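Notes for the neighborhood association talk, Tuesday evening (read slowly, you always rush the beginning)

Good evening, everybody, and thank you so much for coming out. I know plenty of you climbed over the sidewalk planks on Quispe Street to get to this room, so I promise to make it worth the wet shoes. My name is Xuelian Zeng, I've lived on the corner of Quispe and Gukier for 11 years, and I'm going to talk about the old Listodier Laundry building, what's coming down and what's supposed to go up.

(Pause here. Let the people in the back find chairs.)

So, the laundry. Most of you remember it as the big brick place with the steam coming out the side, and my own kids used to stand over that grate in January with their mittens out! It closed, it sat, the windows went, and then in March the scaffolding arrived. The rear wing is already gone. The front is down to the second floor as of this morning, because I walked by with my coffee and looked.

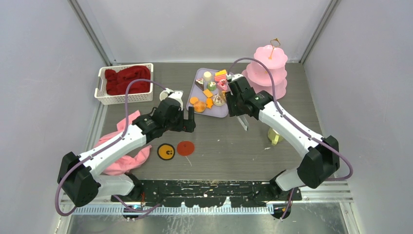

Flirkedgate, the developer, has filed plans for a seven-story building with 207 apartments and stores along Gukier Avenue. I've read the whole filing, and I'll leave my copy by the door. The piece I get asked about more than any other is whether we'll have a laundromat again, and the answer for now is a maybe. There is a ground floor space marked "neighborhood service," and I would dearly love to see folks in there with an ordinary white plastic basket and a red cloth bunched up in it, waiting on a dryer and catching up on the block. The plans don't promise that, so if you want it, please say so in your comments.

(If someone brings up parking, say we'll get to it. We will get to it.)

Now the noise. Work is allowed to start at 7 in the morning, and I have heard from many of you that it starts earlier. Write down the time and the address and send it to me. We have 824 households on our mailing list, and a stack of letters gets read faster than one phone call.

Okay, parking. Next page.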